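Okay, so my friend Farzana Ghauri got me hooked on teaching beginners to skate, and the first thing I always teach is stopping! Bend your knees, keep your weight low, and push one heel out slowly.
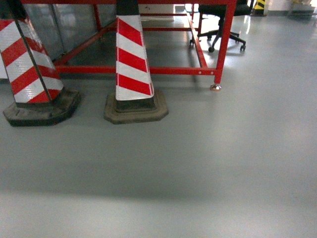 Do that at walking speed maybe ten times before you go any faster (I know, boring). Once it feels easy, switch feet - your weaker side will be awful for a while and that's fine. I give it 45 minutes tops, then my shins are done and I go find a snack.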